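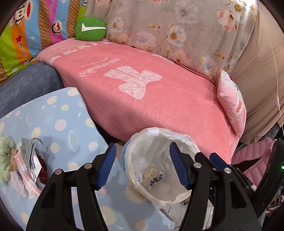
La couverture rose et le coussin vert.

Dimanche 17 mars 2019
Par Karabo Le Roux

Bon, je reprends mes petits messages d'après-course, vous êtes plusieurs à me les avoir réclamés cet hiver et ça m'a touchée, vraiment. Je parle du Grand Prix de Savville, couru ce matin, et je vais essayer de faire court (ceux qui me connaissent peuvent aller se servir un café).

D'abord le décor pour ceux qui n'y sont jamais venus : on part de la place du marché à Savville, on file plein nord par la départementale jusqu'à Ollwood, et ensuite c'est le circuit, 5 tours avec la fameuse côte du Lavoir. Sur le papier elle est ridicule, cette côte. Au troisième passage, quand le vent vient de la gauche, demandez aux filles ce qu'elles en pensent.

Et du vent, il y en avait ! Dès la sortie de la ville le peloton s'est étiré le long du fossé, tout le monde cherchait une roue, et la première bordure a fait des dégâts avant même l'entrée du circuit. Une bonne moitié des engagées n'a plus revu la tête de la course.

L'équipe Stultano a roulé comme on l'attendait, c'est-à-dire très fort et très tôt. Un peu trop tôt à mon goût, mais je dis ça bien au chaud derrière ma barrière. Elles ont mis trois coureuses devant dans le deuxième tour, avec une fille de chez James qui s'est accrochée je ne sais comment. Elle ne prenait pas un relais, elle grimaçait, elle perdait deux longueurs dans chaque relance et elle revenait. J'adore ce genre de coureuse, je ne m'en cache pas.

L'écart est monté à 43 secondes au pied du Lavoir, quatrième passage. Derrière, ça ne s'entendait pas du tout, ça se regardait, ça agitait les coudes pour demander le relais. J'ai cru que c'était plié et j'ai même commencé à ranger mon thermos, ce qui est toujours une erreur à Savville.

Parce que dans la descente vers Ollwood, une des trois Stultano a crevé de l'arrière. La voiture était loin, bloquée derrière un groupe de lâchées sur la petite route, et le dépannage a pris un temps fou. Elle est repartie avec un vélo manifestement trop grand, la pauvre, et elle a fini dans le troisième groupe. Je lui ai dit bravo sur le parking, elle m'a souri très gentiment alors qu'elle avait sûrement envie de tout sauf de ça.

À 3 devant, c'est devenu une autre histoire. Les deux Stultano ont attaqué chacune leur tour dans la dernière bosse, l'une à droite, l'autre dans le virage, du travail bien fait, et à chaque fois la fille de James est rentrée, assise, les mains en bas du guidon. Au sprint elle a attendu, attendu, j'en avais mal au ventre, et elle a débordé par le côté abrité dans les derniers mètres. Une demi-roue. Il a fallu la photo et on a bien patienté dix minutes avant l'annonce au micro.

Est-ce qu'elle a gagné en restant dans les roues ? Oui. Est-ce que j'ai entendu râler autour du podium ? Aussi, et pas qu'un peu. Mais seule contre deux, puis trois filles de la même équipe, je ne vois pas bien pourquoi elle aurait dû leur faire le travail. On peut en discuter, je lis tout, même les fâchés.

Un mot du peloton quand même, réglé par une junior d'Ollwood qui courait sur ses routes. Toute l'école de vélo était massée au dernier virage avec des cloches, on ne s'entendait plus. C'était sa première course avec les grandes et elle termine quatrième, retenez bien ça pour l'été.

L'organisation annonce 587 spectateurs payants à la buvette (enfin, 587 tickets, et j'en ai pris plusieurs à moi seule). La soupe à l'oignon était excellente, comme toujours. En revanche, pour se garer, arrivez tôt l'an prochain, j'ai fini dans le champ derrière la salle des fêtes et j'ai encore de la boue jusqu'aux genoux.

La prochaine manche se court dans quinze jours, contre-la-montre par équipes, et là Stultano partira favorite sans discussion. La finale reste prévue en septembre. Je vous raconterai tout ça, bonne soirée à tous et couvrez-vous bien !

Commentaires

Mireille_B : Merci pour le récit, j'étais de service au travail et j'ai tout suivi grâce à toi. La demi-roue, quelle cruauté !

velo_du_nord : Pas d'accord sur le sprint. Quand on ne passe pas un relais de la journée, on a au moins la politesse de ne pas lever les bras.

Tonton Gilles : Elle a levé un seul bras, j'étais juste en face. Et la soupe était trop salée.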